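Motgate Supporters' FAQ
Last updated Apr 30, 2022

I get asked the same things over and over in the Motgate inbox, so I've put my answers in one place. These are my own views and not the club's. If you want the official line on anything, ring the ticket office.

How do I get to the ground on a matchday?
Train to Stimbridge, then the 47 bus, which stops by the away turnstiles. You can walk it if the weather's kind, but allow plenty of time because the last stretch is all uphill and the pavement gives out by the allotments. Don't park on Pakivar Road. Residents' permits only, and they do ticket.

Can I just turn up and pay?
Yes, for everything except the Pakivar derby. We take cash and card on the home side, card only on the away side (don't ask me why, I've asked twice). For the derby you'll need to book ahead, and season ticket holders get first go.

What was the crowd for the last home game?
674, our best of the season! A good chunk came over from Stimbridge, whose own match was off, and they made a right racket behind the goal. I hope a few of them come back in August.

Who's in goal next season?
I wish I knew. Wai-kit Yu has been superb since he got the gloves back, and the save low to his left in the 74th minute against Stimbridge was as good as anything I've seen at our level. His deal is up this summer though, and there's been no word yet. If it were my money he'd have signed by now.

Why did we switch to three at the back?
We kept getting murdered down the left, basically. The manager tried it at half-time in the away game at Pakivar, we looked miles better, and it stuck. I wasn't keen at first. I like a proper winger and we don't really play with one any more, but you can't argue with the goals against column in April.
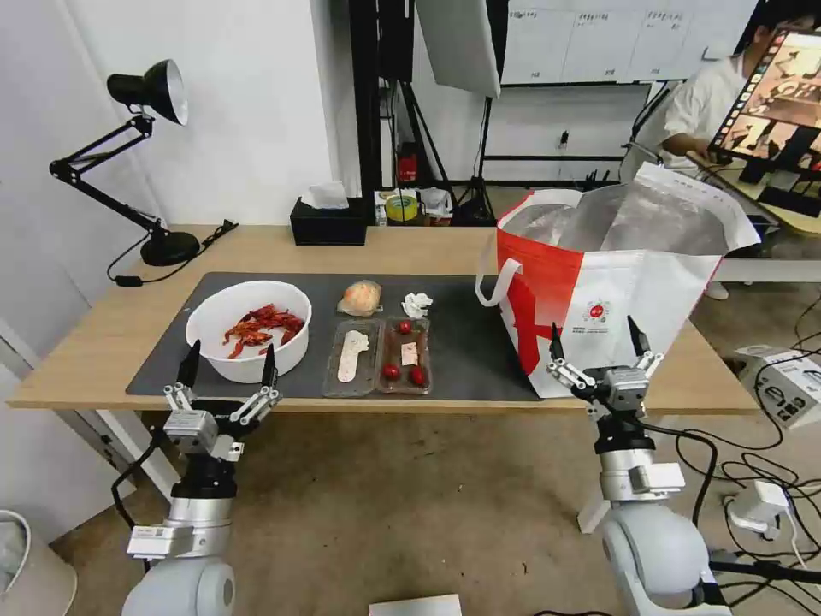
The one thing I'd change is how deep the wing-backs sit when we're in front. We invite teams on to us, everybody in the stand can see it coming, and then we spend the last ten minutes hoofing it into the car park. Push them up ten yards and I'd be a much calmer man.

Is Hoi-yan Liao still coaching the women's side?
She is, and she's signed on for another year, which is the best news of the spring as far as I'm concerned. They've gone 8 matches unbeaten with a squad that was mostly playing five-a-side a couple of years back. Home games kick off at two. Get along if you haven't been, it's free for under-16s and the football is often better than ours.

Who are Nguyen-Tran?
The name on the front of the shirts! They're a local building firm and they took over the sponsorship when the old deal ran out. New shirts will be on sale in the club shop before the first friendly. I'm told the away one is green. I'll reserve judgement.

Can I bring my dog?
Yes, on a lead, and not in the seats. Stand down by the corner flag with the rest of us.

Is there a programme?
Only for cup ties and the derby now. The rest of the season it's a team sheet, which you can pick up just inside the main gate. If you collect programmes and can't make a game, email me beforehand and I'll try to grab you one.

Do you write match reports for every game?
Every home game and as many away as I can get to. They normally go up the next morning, later if we've lost. If you were at one I missed and fancy having a go yourself, send it in. I only fix the spelling, and I won't touch your opinion of the referee unless it's going to get us both a letter.

When do next season's fixtures come out?
Not till the summer. I'll post them the minute I have them, so please stop emailing!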